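Home | Diary | Garden | Kitchen | Archive | About me

Diary: September, mostly the kitchen

Up at half past six and dry enough to get the washing out before breakfast. I had meant to spend the morning on the beans but the bottom of the garden was still soaking, so I did the kitchen cupboards instead. They have needed doing since we came back from Stistitz and put everything away in a hurry.

Started with the tall cupboard by the back door. Took everything out and stood it on the floor. Two bags of flour past their date, one of them open. Three jars of the same mustard. The tin of treacle had stuck to the shelf and left a ring, which came off with hot water and a scraper. I washed the shelves, left the doors open and had a cup of tea while they dried.

The plastic things took longest. I matched lids to boxes on the worktop and had 8 lids left over with nothing to fit them. I kept two of the big ones for covering bowls and put the rest out for recycling. The Favorley boxes have lasted well. The cheap ones from the market have gone cloudy and the corners are splitting, so those went as well.

Drove into Gravmont late morning for shelf liner. The hardware shop by the bridge had it at 77p a metre in the plain white and more for the patterned. Bought the plain. Also a new washing-up brush and a packet of hooks. Parking has gone up again. Home by one and had soup.

After lunch I measured the shelves properly, as I should have done before going. They are 59 cm across and the liner is a bit narrower, so there is a bare strip down one side of each. It doesn't show once things are on it. I put the heavy pans at the bottom, baking things in the middle, and the boxes at the top with their lids standing on edge next to them.

Then the crockery. The old white set is down to five dinner plates and two of those are chipped, so I have moved them to the shed for standing plant pots on. The everyday plates now live in the lower cupboard on the left, nearer to the sink. I washed the lot while they were out, as the ones at the back were dusty.

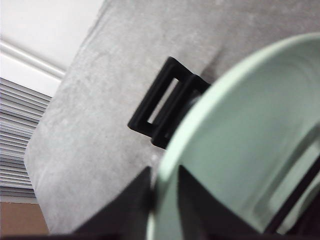
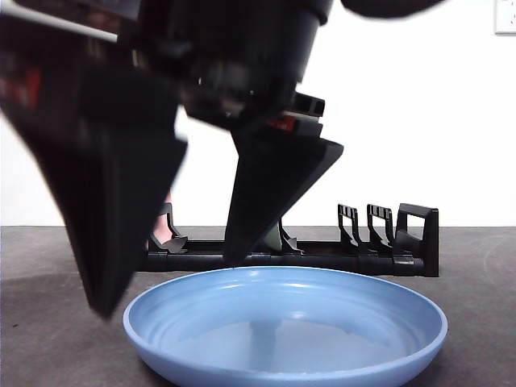

I have been thinking for a while about whether to keep the everyday things on show or behind doors, and today I decided on doors for nearly all of it. The open shelf over the kettle gets greasy and I am tired of wiping it. The light blue plate can stay out, as I use it for toast most mornings, and the black rack can stay where it is too. I tried it on the other side of the sink last winter and kept knocking it with my elbow. The pale green container is going on the middle shelf with the baking things. I did think of using it for the oats, but the oats have a jar already and I would only be moving them for the sake of it.

Did the cutlery drawer last. Crumbs under the tray as usual. Found the small potato peeler that I replaced in the spring, so now there are two. Put the hooks up inside the tall cupboard door for the tea towels. One went in crooked and I left it.

Washing in at five, all dry except the thick towels. Went down the garden to see to the beans after all and picked enough for supper. The last row is nearly over. It is 28 steps from the back door to the bean row and my knees felt every one of them coming back up.

Eggs, beans and the end of the bread. Need to buy bread tomorrow, and flour, and drawing pins. The fridge is still to do.

Recent entries
The back bedroom window
A wet week in Stistitz
Tu, and the bus home
Plums, and what to do with them
Cleaning out the shed

Contact | Copyright of the author | Back to top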